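4.2 What people do with a hammer and a plate

I'll admit I had this part of the study pegged as the dull one. We'd asked 23 households in Sokedwood to tell us where their tools live when they aren't in use, and I was expecting toolboxes, sheds, the odd garage hook. Instead we kept hearing about dishes! Shallow metal ones mostly, the kind you'd serve snacks on, now living on a workbench or a side table and catching whatever gets put down (Marta Zakharchenko calls these "landing plates" in her field notes, and the name stuck with all of us).
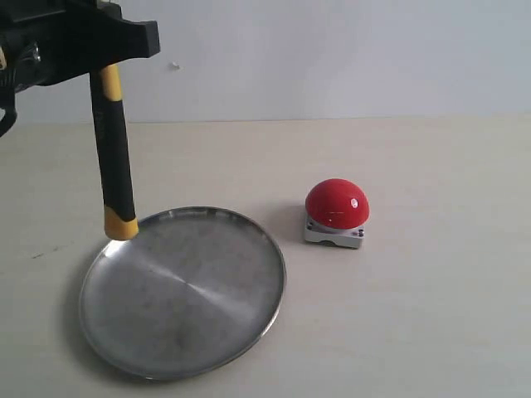
Figure 6. Hammer handle and round stainless-steel plate.

Out of 224 tool entries in the diaries, 81 mention a dish, tray or plate, and hammers come up a lot more than I would have guessed. People like a rim, they told us, so nails don't roll off. A few hated the clatter and went back to a folded towel, and one man in the June round kept two plates going, one for clean things and one for greasy ones. I've left the towels out of Table 3 and come back to them in Section 5, where noise gets its own discussion.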